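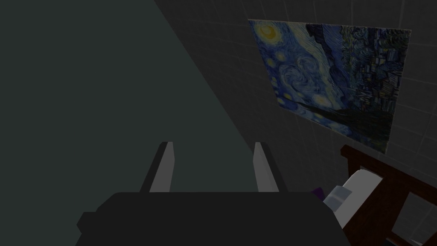
A parent wrote to us last spring that her son had stopped asking how much longer until he could quit, and had started asking when he could move up to the full-size cello.

Home | About Us | Lessons | Rentals | Calendar | Contact

Stollow Music School teaches strings, piano and voice to children and adults in Corrigan and the towns nearby. We have 212 students this term. The youngest are five, and many of the adults had never read a note before they signed up.

Lessons are one-on-one and last 30 or 45 minutes. Students who have played for a year can join the Dollalwood Strings, our student orchestra, which rehearses on Wednesday evenings and gives two concerts a year. There is no audition, but we ask players to come to every rehearsal in the month before a concert.

We have 8 teachers. All of them play in public as well as teach. Instruments can be rented by the term, and the rental fee includes strings and small repairs. Our sheet music library holds around 2,000 pieces, free for any student to borrow.

New students can start in any month except August, when the school is closed.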